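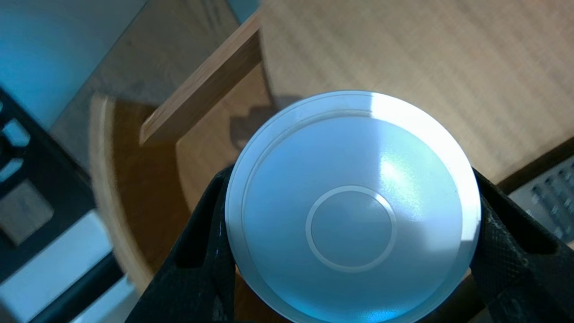 Balcony and ledge check, Serkham Park, Block 7
16 Nov 2021

I did my walk-round on my own floor and the one above, 29 units in all, mostly looking up from the courtyard with my neck cricked. My comments are next to each item, so feel free to argue with me in the residents' chat!

Planters on railings: NOT OK
Two boxes on the courtyard side are hanging on the outside of the rail. Please turn them inward. I know the plants get less sun that way (mine sulked for a month) but there's a walkway right under them.

Hanging baskets and hooks: OK
All the ones I could see were closed hooks.

Laundry poles: OK, with a grumble
Unit 1143 has a pole that sticks out past the ledge. I left a note under the door.

Awnings over ground floor patios: NOT OK
The one by the bike rack has a split along the seam. Drastell put these in back in June, so I've asked the office whether it's still covered - no answer yet.

Aircon brackets: NOT CHECKED
I can't judge rust from down there and I'm not leaning out to look. Falero has the service contract, so they can do it on their next visit.

Window catches, stairwell: OK
Stiff on the upper landing, but they close.

Loose stuff on ledges: NOT OK
Shoes, a mop, a stack of empty pots. Come on, folks, bring them in before the windy weather.

I'll go round again once the awning is patched.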